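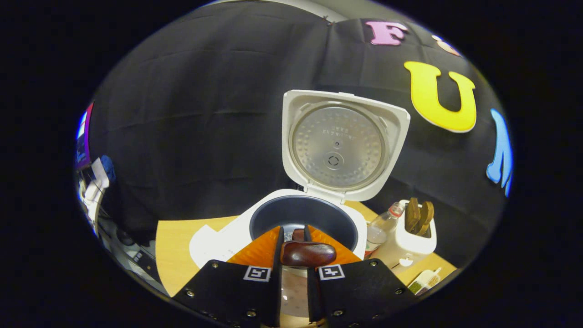

Right, gripper thread. I've had two sets of soft pads on the hand-held for a fortnight now and I've got opinions, so mute me if you're here for the bike stuff.

1/ The contenders: Rellono pads (orange, ridged, flare out towards the tip) and the Tanoli ones (stiffer, flat, a bit like holding a pencil rubber). Same black finger plates for both, same markers, same fisheye camera. Only the pads change.

2/ The job is kitchen stuff round the rice cooker. Lid up, pick up a utensil, get it over the pot, stir, put it back. I did 30 goes with each set and wrote down every drop in a very scruffy notebook.

3/ Drops: Tanoli 10, Rellono 4. I really wanted the Tanoli ones to win because I'd already bought spares!

4/ The shiny dark brown one is the worst thing I own for this. Round, polished, wants to roll the second you tilt it. The orange pads sort of fold round it and it stays put. The stiff ones touch it along one thin line and off it goes, usually into the pot.

5/ Flat paddle handles though? Tanoli all day. They feel much more definite, and the orange pads let a flat handle swivel if you grab it too near the end (I kept grabbing it too near the end).

6/ Someone asked about swapping time. Two screws out of each finger, new pad on, screws back. Do NOT do this over carpet. I am still one screw down from May.

7/ Camera: still on the very wide lens. Yes, everything near the rim goes bendy, but I can see both markers and the whole pot opening at once, and the narrower Zalham lens lost the left marker whenever I opened up fully. It's gone back in its box.

8/ Cost, since you'll ask. I paid 349 for the Zalham lens and I'm a bit sore about it. The pads were pocket money next to that.

9/ Orange pads stay on for now. Next up is the same test on the proper arm at the Hurkthorpe meet-up, if I can get the controller to stop dropping its connection every time I close the fingers. Anyone had that?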